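Search this manual Enter keyword or part number Go

Section 6. Running the Block Stacking Demonstration for Visitors

This section applies to the demonstration table in the Wróbel Room at the Ustside site and to the matching table at Skarnbridge. It replaces the visitor instructions issued in May. Staff who lead open day groups must read it together with Section 4 (Power and Emergency Stop) and must have signed the host register at reception.

6.1 Before the group arrives

1. Switch on the controller at the wall panel and wait for the ready message on the host screen.

2. Test the emergency stop button. Reset it and confirm that the ready message returns.

3. Open the job list and load Job 29, "Visitor Stack." Do not load Job 584. It uses the same blocks but runs at workshop speed and is reserved for trained staff.

4. Set the speed limit to 200 millimeters per second. The setting is cleared each time the controller is switched off and must be entered again.

5. Check the base bolts of the arm by hand. Report any movement to the Nandley service desk and cancel the session.

CAUTION: Keep hands, sleeves, lanyards and visitor badges clear of the table whenever the host screen shows DRIVE ON. An arm that is standing still may start to move without warning.

6.2 Setting out the blocks

The black square marks the stacking area. The red block goes inside the square and the yellow block goes on top of it. The green block starts outside the square, to its left as seen from the host position.

6. With the drive off, place the blocks by hand. The yellow block does not have to line up exactly with the red one, but it must rest flat and must not rock.

7. Return to the host position, behind the floor line.

8. Turn the drive on and select Move to Start. The gripper travels to a point above the table with its fingers open.

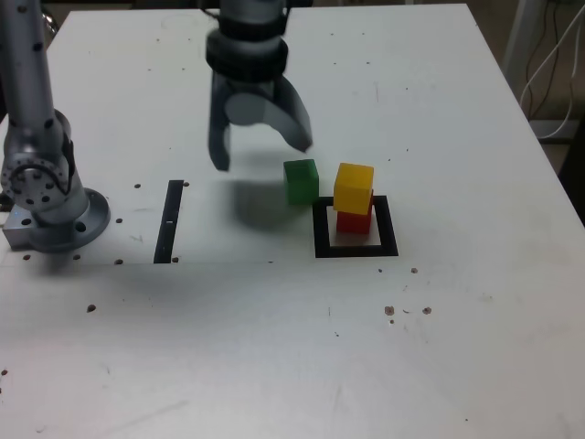 Figure 6-1. Blocks set out, with the green block outside the square and the gripper open above the table.

9. Compare the table with Figure 6-1. If a block is out of place, turn the drive off before correcting it.

NOTE: Do not lift or re-lay the black markings on the table. If a marking has begun to peel, record it in the table log and use the other site's table for the session where possible.

6.3 Running the demonstration

10. Bring the group in and ask visitors to stand behind the floor line. Groups from schools must be accompanied by 2 adults in addition to the host.

11. Explain the task in one or two sentences before starting. The following wording is approved: "The robot will pick up the green block and carry it to the stack. It will move slowly so that you can follow each step."

12. Press Start once. Pressing it a second time pauses the job.

13. Remain within reach of the emergency stop until the job ends. Questions may be taken while the arm is moving, provided the host continues to face the table.

During the carry step, the green block is held between the two fingers and passes above the table toward the red and yellow blocks. Visitors often wish to take photographs at this point. Select Hold to stop the arm in position, allow the photographs, and select Continue.

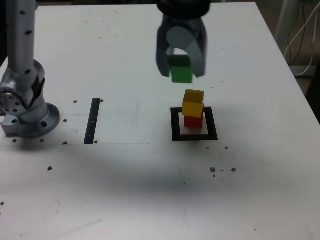 Figure 6-2. Carry step. The green block is held in the gripper above and slightly to the left of the stack.

CAUTION: Hold does not turn the drive off. Visitors must stay behind the floor line while the arm is on Hold.

6.4 If the block is dropped or the stack falls

14. Press Stop and wait for the arm to come to rest.

15. Turn the drive off. Collect the blocks, including any on the floor, and inspect them for chipped corners.

16. Repeat steps 6 to 9 and start the job again. After a second failure in the same session, end the demonstration and move the group to the next stop on the tour.

Hosts should tell visitors plainly that the attempt failed. The cause should not be guessed at in front of the group. Enter the time and the step reached in the table log.

6.5 After the group leaves

17. Select Park, then turn the drive off.

18. Return the blocks to the labeled tray in the cabinet.

19. Wipe the table with a dry cloth. Liquid cleaners must not be used near the arm base or the mounting holes.

20. Complete the session sheet and place it in the folder at reception.

Section 6 approved for use at both sites July 7, 2021. Continue to Section 7, Storage and Transport.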